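Search articles, authors, keywords Search Advanced search

4. Open-weave baskets as storage for small items

4.1 Container and surface

The first two trials used closed plastic tubs, and the notes from those trials are mostly about lids. For the trial reported in this section we moved to baskets without lids. The change was suggested by the storage supplier Ornura, whose buyers had asked for something that could stand on a table all day and still look like furniture. We kept the same rules as before. A session began with the container in place and ended when the person tidying said the table was done. In all, 32 adults took part, and we logged some 3000 placements of small items between January and the end of the trial.

Baskets were chosen for footprint and wall type. The surface was kept white throughout so that a dark container could be found at a glance from any side of the table. We did not fix the angle of the basket, and people turned it as they liked.

Figure 3. Basket, table and fittings in the Vindum room.

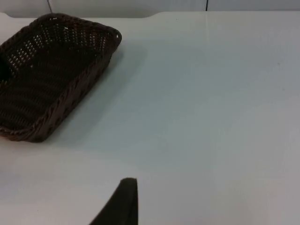
Rim shape had more effect on handling than we had planned for. In the tub trials people gripped the wall with a thumb inside, and several complained of a sharp lip. The baskets were picked up by the rim itself, mostly from a short side. The braided band on the dark brown basket in Figure 3 is thick enough to hold this way, and its twisted texture gives the fingers something to press against. Rounded corners helped when a basket was slid along the table. The open weave did raise one worry, that very small items would pass through the diamond-shaped holes in the wall. We left beads and pins out of the item set for this reason, and the results say nothing about them.

Cleaning was recorded separately. Dust and crumbs that leave a basket through the weave end up on whatever is under or beside it, so the log has an entry for the table and another for nearby hard surfaces, including painted metal. Pale finishes were the more demanding ones. A trail of small dark specks on an off-white panel is easy to see, and on such a surface a coder can't always tell dirt from a flaw in the coating. Entries of this kind were marked "unclear" and kept out of the totals.

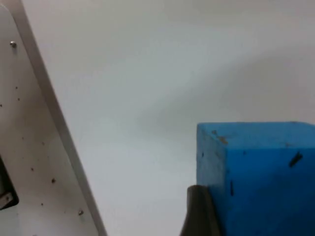 Nazanin Ranjbar, commenting on an earlier draft, objected that dust should not be charged to the basket at all, as a closed tub holds the same dust and only hides it until someone tips it out. She would have us compare the two after a month of ordinary use. We agree that the comparison is missing. The tub log from the Rahimi trial has no cleaning entries, and we could not rebuild them afterward.

The item set was made up of blocks, cloths, pens and short lengths of cord. Blocks were the simplest case. They keep their shape and don't catch on the weave, and a single block at one end of a basket leaves the rest of the floor free for larger things. Cloths were the worst, as the corners hung over the rim and coders disagreed about whether they counted as put away.

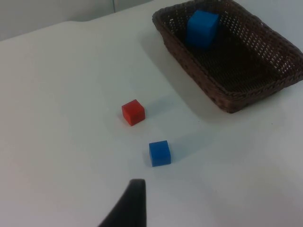
4.2 Finding items again

After tidying, each person was asked to take out 2 named items. We timed this from the end of the request to the moment the item left the basket. Color mattered most when the basket held few things. Once it was more than half full, people stopped looking and felt around with one hand, and color made little difference. The Ulutbridge sessions, which ran in a darker room, showed the same pattern with longer times.
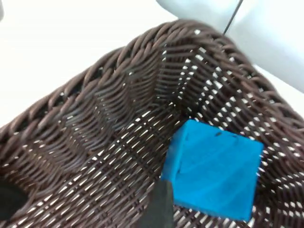 Light through the weave is the other factor we can report on. With a solid wall, the corners of a container are the darkest part, and small items tend to be missed there. An open weave lets in light from the sides but breaks it up. Over a white table the gaps show as pale dashes across the walls and floor, and a dark pen lying among them was often overlooked for several seconds. A bright blue cube on the same brown floor stands out clearly, even with small dark marks on its surface. We would therefore keep dark, narrow items out of dark baskets of this type, or give them a light liner. Liners were tried in 5 sessions only, too few to include in Table 4.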